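Subject: Re: [gripper-trials] Wide-opening fingers, second round

The Wistadus laboratory thanks the Cokby group for its questions, which are answered here for the whole list.

> Were the pointed fingers tried on the same objects
> as the flat pads? Our own arm drops pens more
> often than cubes, and we would like to compare
> before ordering. – Cokby

Both sets were tried on the same objects, with 30 attempts per object and per set. The flat pads failed on a single marker 14 times. The pointed fingers failed five times, mostly when the marker had to be drawn out of the cup at a slant. Results for the cube were equal.

Members should note that the Trundomholm controller was used throughout. The Rudd controller closes more slowly and will be assessed separately in August. The full log holds 2973 entries – it can be sent on request to any member group.
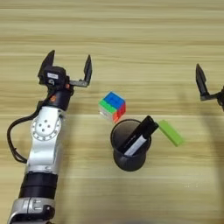

Left arm with gripper fully open; puzzle cube, pen cup with two markers, green block.

Groups wishing to borrow a set of fingers should write to the list, stating the arm and wrist fitting in use.

Wistadus Handling Laboratory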